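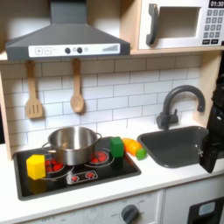
Lamstead Play Kitchen Set, data card

What it covers: clips of small objects being moved about on and near a child-sized toy kitchen. The current release has 665 clips, down from 2803 before review. I would still treat the labels with care.

Labels. "Sink" and "stovetop" are reliable. "Cooking" is not, and I argued against it — putting a thing on a toy burner cooks nothing. Gudrun Bakke wanted it kept, so it stays for now.

Known problems
The microwave display reads 01:30. Do not use it as a clock or as clip length.
The plus and minus signs on the hood buttons are printed, and so are the light and fan icons. Three annotators marked "fan on" anyway.
The slotted spatula and the spoon are both pale wood and get swapped in 113 clips.

Not tested: whether anything learned from this carries over to a full-size kitchen. The old README said it did. I found no numbers behind that and took the line out.

Corrections to Ivar Ekström.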